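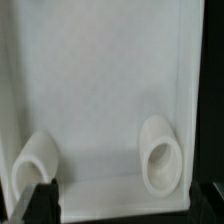 The two holders, left and right, low down on the back wall.

Brumcombe twin-holder box, white: three weeks in

Quick one as I've got to be out the door by 3. Bought this on a Saturday after my old Kubíček rack finally gave up. Wanted something plain for the utility room, somewhere to stand brushes and the odd roll of tape. Cost me £30, delivery on top.

The good. It's plain. Properly plain. White box, smooth matte back, two stubby tubes sticking out low down and tipped forwards. No logo on the back wall, no screw heads on show, which I like a lot. The old one had a great big badge on it and I never stopped seeing it.

Tubes are chunky. Thick walls, rounded off, and they curve up nicely into the back where they join. Nothing sharp to catch a knuckle on. I've knocked mine a fair few times reaching in and no cracks so far.

Spacing is generous. One tube over by each side with a wide gap between. Handy for a sponge or a tin of something. If you wanted four holders in there you'll be cross, but I only needed the two.

Now the moans.

The downward tilt. Fine for anything with a fat handle that grips a bit. Skinny stuff slides straight out. My bottle brush stays put, my paintbrushes don't. I've stuffed a bit of old cloth in the right hand one and that sorted it, but you shouldnt have to at this price.

They're also very low. Hardly any room under the right hand tube, so wiping the floor of the box is fiddly. I use a damp rag wrapped round a ruler. Crumbs and fluff collect in that corner like you wouldn't believe.

White shows everything. Matte finish takes a greasy thumbprint and hangs on to it. Washing up liquid and warm water gets it off, just don't go near it with the scratchy side of the sponge. I did, once, and there's a shiny patch now.

Instructions were one folded sheet, tiny print, mostly about the warranty. Didn't need them anyway.

Looked at the Pradormont before this one. Deeper tubes, nicer angle, but nearly twice the money and only comes in a sort of mushroom colour. No thanks.

Would I buy agian? Probably, if it was on offer. Good for chunky brushes and short handles. Long thin things, look elsewhere.

Three and a half out of five. Half a star off for the crumbs.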